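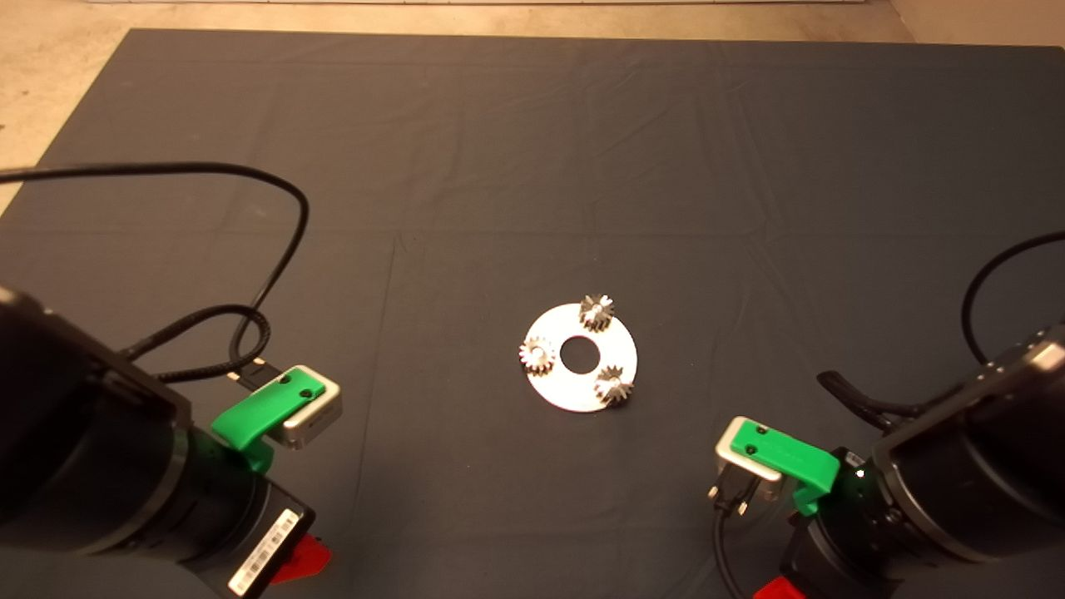

減速機の組立ラインに双腕ロボットが来て、私たちの手が変わった話

2020年2月9日　投稿者：組立課の中の人

うちの課に双腕ロボットを入れるための検証が始まってから、家に帰っても歯車のことばかり考えています。家族には呆れられていますが、楽しいのだから仕方ない!　今日はその話を、会社に叱られない範囲で、できるだけ細かく書いてみます。

私が働いているのは、小型の遊星減速機を組み立てている工場です。社内ではMaltmont棟と呼ばれている古い建屋の二階で、窓際に組立台が並んでいます。私の担当はキャリアの組立。丸い金属板に短い軸が立っていて、そこに小さな平歯車を三つ載せる工程です。載せたあとに内歯車のリングをかぶせ、真ん中に太陽歯車を通して、指で回して渋くないかを確かめる。文章にすると三行で終わりますが、この三行を一日中やるのが仕事です。

どれくらいやるかというと、忙しい月は一日に60台、一人で組みます。月にすると課全体で2,000台近く。歯車だけ数えたらその三倍ですから、指先の皮も硬くなるわけです。新人のころは爪の横がいつも割れていて、絆創膏を貼ると今度は歯車の向きが分からなくなるので、貼らずに我慢していました。先輩に教わった白色ワセリンには今もお世話になっています。

さて、自動化です。

最初に計画を聞いたとき、課の空気はわりと重かったです。数年前に隣のHallton棟で箱詰めが自動になったとき、そこにいた人たちがばらばらに異動になったのを、みんな覚えていたので。私も正直、載せるだけの工程なんて真っ先に持っていかれるだろうなと思いました。説明会では「人は減らしません」と言われましたが、質問の時間に手を挙げる人は少なくて、帰りの更衣室のほうがよほどにぎやかでした。

ところが検証が始まって、考えがかなり変わりました。だって、面白いんですよ、これが。

作業台には濃い灰色の布を敷いています。銀色の部品がよく見えるし、落としても歯先を傷めにくい。その布の中央に歯車を載せたキャリアを置いて、左右から黒い腕が向かい合う格好です。グリッパを留めている緑の台座は3Dプリンタ製で、これが私のお気に入り。工場の機械といえば灰色かくすんだクリーム色だと思っていたので、この緑を見るとちょっと気分が上がります。

台座は社内の治具係が刷ってくれていて、形が気に入らないと翌日には直したものが出てきます。これまでの金属の治具だと、外に図面を出して、見積もりを待って、届いて、合わなくて、また図面……という世界でした。「ここがあと少し逃げてくれたら」と昼に言って、次の日に試せる。この速さにはすっかり味をしめました。

それで肝心の腕前のほうですが、まだ私たちのほうがずっと速いです。軸に歯車を落とすところが難しい。人間は、歯車を軸の先にちょんと当てて、少し揺らして、すとんと入る場所を指で探します。意識したことなんて一度もありませんでした。動作を教える段になって「今、何をしましたか」と聞かれ、自分でも答えられなくて、同じ動作を何度もゆっくりやって見せました。どうやら私は載せる直前に手首をほんの少し内側へ返しているらしいのです。十年以上やっていて、初めて知りました。

隣の席の人は返しません。代わりに歯車を軸の上で半周くらい転がします。その向かいの人は、三つ目だけ持ち方を変える。同じ標準書を見て、同じ部品を組んでいるのに、手の中はみんな違っていたわけです。昼休みに空のキャリアを囲んで「え、そこ先に入れるの?」「左の歯車から行かないと気持ち悪くない?」と大騒ぎになりました。あんなに仕事の話で盛り上がった昼休みは、私の記憶では初めてです。

動作を教えた回数は、私の分だけで84回になりました。うまくいかなかった分もちゃんと残しておくのだそうで、これも新鮮でした。不良を出したら手を止めて報告、という暮らしが長いので、失敗を「いいですね、それも取っておきましょう」と言われると妙な感じがします。最初のうちは、つい謝っていました。

職場で変わったことを、思いつくまま書いておきます。

まず、部品の置き方。以前は各自が好きな場所に皿を置いていましたが、検証台に合わせて位置を決めたら、人が組む台でもそのほうが楽でした。肘が浮かないんです。私は右肩がずっと悪くて、夕方になると茶碗を持つのもつらい日があったのですが、最近は少しましです。配置のおかげか、年末に枕を替えたおかげかは分かりません(たぶん両方)。

それから、検査の時間が増えました。載せる作業の一部を検証台に回している日は、空いた時間で回転の具合を丁寧に見られます。指で回したときの「しゃり」という感触、あれは今のところ人間の持ち場です。春からはこの感触を若い人に教える講習も始まる予定で、私も講師役をやることになりました。人前で話すのは苦手なので、今から胃が痛いです。

困っていることもあります。ケーブルです。グリッパへ行く黒い線が腕の上をぐるりと回っていて、横から手を出すときに気を使います。もちろん止めてから手を入れる決まりですが、止まっていても引っかけたら嫌じゃないですか。束ね方はいろいろ試しているものの、きつく束ねると今度は腕が伸びたときに突っ張る。保全の人たちも腕を組んで眺めていました。いい方法をご存じの方、コメント欄でぜひ教えてください。

もう一つ、布のしわ。人間なら手のひらでさっと撫でて終わりですが、キャリアがしわに乗り上げて傾くと、歯車が入りにくくなります。なので始業前に布を伸ばすのが私の日課になりました。朝いちばんの仕事がロボットのためのシーツ整えだなんて、入社したころの自分に言っても信じないでしょうね。アイロンを持ってこようかと言ったら、半分本気にされました。

不安が全部消えたわけではありません。課でいちばん年上の先輩は今年67歳で、再雇用で来てくれている人ですが、「わしが辞めるまでは手で組ませてくれ」と冗談めかして言います。冗談の顔をしているけれど、半分は本音だろうと思います。この人の組んだものは、本当に音が静かなんです。上司は、検証が終わっても手組みの台は残すと言っています。少量の特注品は型がころころ変わるので、そのたびにロボットに教え直すより人が組んだほうが早い、という話でした。私はその言葉を信じたいし、残らないような流れになったら、ちゃんと声を上げるつもりでいます。

四月にはCormierという名前で呼んでいる新しい型の試作が始まります。歯車がさらに小さくなるので、老眼の入ってきた私にはなかなかの強敵です。拡大鏡を新しくしてもらえるよう申請を出しました。ロボット用のグリッパの爪も細くするそうで、どちらが先に慣れるか、治具係とこっそり昼食のカレーを賭けています。負けたらDorkby食堂の大盛りです。あそこのカレー、辛いけれどおいしいんですよね。

次回は、講習の準備で作っている「感触のことば集」について書く予定です。「しゃり」と「じゃり」の違いを紙の上でどう伝えるか、今のところ全然まとまっていません。

このサイトでは、表示の改善とアクセス解析のためにCookieを使用しています。閲覧を続けると、Cookieの使用に同意したものとみなされます。

お問い合わせ　｜　© 2020 組立課の中の人　｜　ページの先頭へ戻る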